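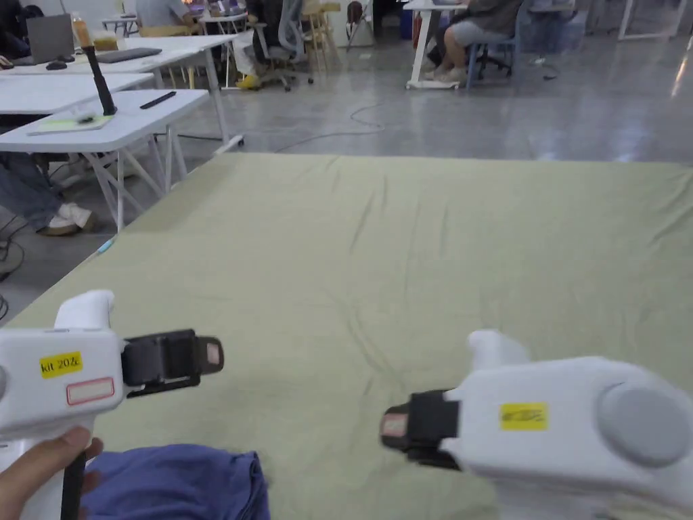
Fig. 1. Green cloth spread out, soft wrinkles still in the middle.

Week 2 — Folding Big Cloths (Hanan Qudah)

Okay, flat stuff first! I know everyone wants to get to the Steltetti fold, but we can't do it on a cloth that's all ridges. Look at the middle in Fig. 1, then look at the far edge, the nice straight one. I'd start from that edge every time.

Smooth from the center out with the side of your hand (slowly, please). Then bring the far edge toward you, match the corners, and smooth again. I do two folds one way and one the other — if yours comes out lopsided, open it up and go back to the corners.

Small items like the crumpled blue-purple one get their own pile. We'll fold those in November.

For next time: one bedsheet, 40 minutes of practice, and read the Kasden handout.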